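Feb 21, 2018

We have a worktop. Long thread on marble patterns for anyone who is choosing one at the moment.

Background: small galley kitchen, one window at the far end, old beech worktop gone black behind the tap. We wanted something pale. Real marble was never in the running. I cook with turmeric and leave lemons lying about.

First thing I learned is that "marble effect" covers a lot. Laminate, vinyl wrap, quartz, porcelain, and solid sheet with the pattern going part of the way through. Shops put them on the same rack with the same sort of name. Ask what it is made of before you ask what it costs.

Second thing. Take the biggest sample they will let you carry. The little squares on a chain are no use for marble. A vein might cross one corner and the rest is plain white, so you end up choosing a white and getting a pattern.

Clanton charge £20 for a large sample and take it off the bill if you order. Zodau send small ones free. I had a pile of the free ones and learned more from the one I paid for.

Stand the sample up against the wall, then lay it flat. Flat is what counts. They all look paler lying down under a window and greyer under a ceiling light.

Ours looked pink at night. It was the bulbs. Changed them to a cooler white and it went back to grey. Cheaper than changing the worktop.

On repeats. A printed pattern has to start again somewhere. On a short run you won't see it. On a long run you will see the same forked vein come round again and after that you can't stop seeing it. Ask for the repeat length in writing. Huttunen had it on the data sheet. Bemar had to ring the factory.

Joins. Two lengths meeting in a corner will not match. The fitter told us this before he unpacked his tools and he was right. Busy veining hides a join better than a few big bold streaks do. That was what decided us in the end.

Direction matters too. Veins running along the worktop make a narrow kitchen look longer. Ours run at a slant, which was the only way that sheet was printed. I don't mind it now. I did for the first evening.

Edges. Check whether the pattern wraps over the front or stops at the top with a plain strip stuck on. The strip is fine if it is the same white. Ours was a creamier white on the first delivery and it had to go back. Add a fortnight to any plan you have made.

Cost, as people will ask. The worktop came to more than £800 with fitting. Upstand, sink cut-out and taking the old one away were all separate lines on the quote. Get them all on one sheet before you compare anybody with anybody.

Walls. We started with bright white paint and it made the worktop look dirty. All those veins read as smears next to a clean wall. A soft grey with a bit of purple in it sorted that out. I tried a green one too and it was wrong in every light.

If your veining is brownish, hold it against the floor as well. Brown veins and an orange pine floor get on fine. Grey veins and an orange pine floor do not.

Crumbs: a pattern hides them. Good when visitors come, bad when you are wiping down, you need to do it by feel. Coffee rings show on every pale surface there is. Wipe them the same day.

Don't put a hot pan on it unless the paperwork says you can. Ours says you can't. We bought a second trivet and it lives next to the hob.

White marble pattern against pale grey-lavender walls:

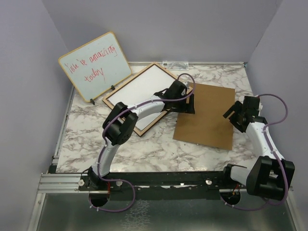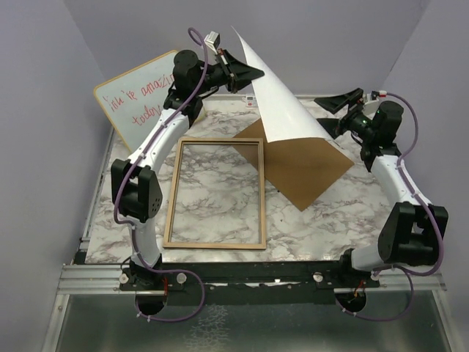

One reply asks whether the pattern wears off where you chop, and says theirs had a bald patch by June of the second year. I can't speak to two years yet. We use a board for everything, bread included. The fitter said the dull patches he gets called out to are mostly from scouring cream, so that is banned here and we use washing-up liquid and a soft cloth.

Same person wants to know if we would go for a darker one next time. No. The dark samples showed every fingerprint before they had even reached the kitchen.

Still to do: sealant along the back, and the end panel by the fridge, which was cut too short. Will add to this when the new panel turns up.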